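I sell exactly one size of the Wikwood picnic plate set, and people keep asking me to sell another, so let me start with the size. They're side plates. They hold a sandwich and a handful of chips, or one very ambitious slice of cake. If you want to serve a roast dinner on them, please buy something else (I'll even tell you what, just email me).

## Wikwood picnic plates, mixed colors

I started carrying these after my old supplier, Jelden, stopped making the plate I'd been selling for years. I was pretty grumpy about it. The Jelden plate was thick and heavy and would have survived a fall off a truck, and I had a box of 40 left when they sent the letter. Those went in one afternoon, mostly to Reginald Boateng, who runs the canteen at our rowing club and doesn't like change any more than I do.

So I ordered samples from all over, and I ate my lunch off them for most of a winter. Some smelled. One set had a lovely speckle that came off on my sponge! The Wikwood ones just quietly stayed in the cupboard and kept getting used, and by spring I noticed I'd stopped reaching for anything else.

**What you get**

- Plain round plastic plates, packed in sixes
- Mixed colors, my pick unless you ask
- A paper sleeve, no plastic wrap
- Weight for a pack of six: 960 grams

**Washing them.** Top rack of the dishwasher is fine. I've also done them in a creek with sand, which I can't recommend if you like a shiny finish. Beet juice and turmeric will leave a mark if you let them sit overnight – a paste of baking soda gets most of it out, and a day on a sunny windowsill does the rest. Please don't put them in the microwave. They aren't made for it, and I won't replace one that has gone wavy.

**Stacking.** They nest well, though not super tightly, so a tall stack leans a little in a moving car. I put a dish towel between every few plates and wedge the lot beside the cooler. Mwanaisha Shemweta, who orders for her camping group every year, uses an old pillowcase with a knot in it, and that's probably smarter than what I do.

**Colors.** You can leave a note at checkout and I'll do my best. Yellow and pink I nearly always have. Green comes and goes, and when it goes it's usually away until the next shipment. I don't swap colors after an order is packed (I've tried being nice about this and it ate a whole December).

Three colors on a table, one plate of each:
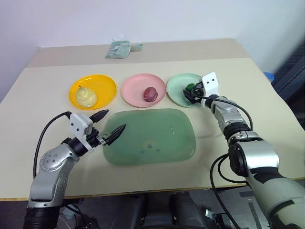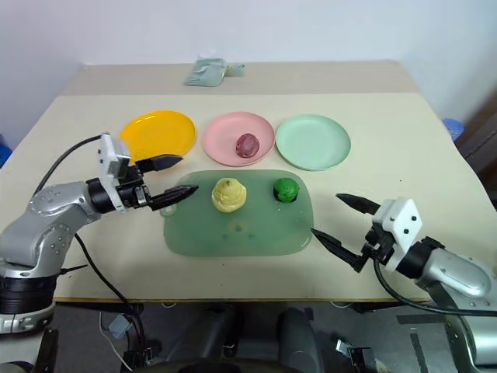
**Buying a lot of them.** Orders of 200 plates and up get a better price, and I'll work out shipping by hand so you aren't paying the silly rate the website comes up with. The biggest order I ever sent was 1,011 plates, to Thenmozhi Kartha for a school reunion. The odd eleven were for the band. Give me three weeks on anything that size, please, as I pack everything myself at a bench in the garage.

**Things that go with them.** The Sastry cups are the same sort of weight and wash just as easily, and I sell them in fours. I used to have the Wukitz lidded bowls too, but the lids kept arriving cracked and I got tired of apologizing. If they sort that out I'll bring them back, because the bowls themselves were great for potato salad.

**Returns.** Thirty days, unused, and you cover the postage. If a plate shows up chipped, send me a picture and I'll put a new one in the mail – no need to send the broken one back. Murali Gowda turns his into saucers for plant pots, so that's one idea for it.

Orders in before 2 p.m. usually go out the same afternoon. Questions come straight to me, and I answer most of them over breakfast.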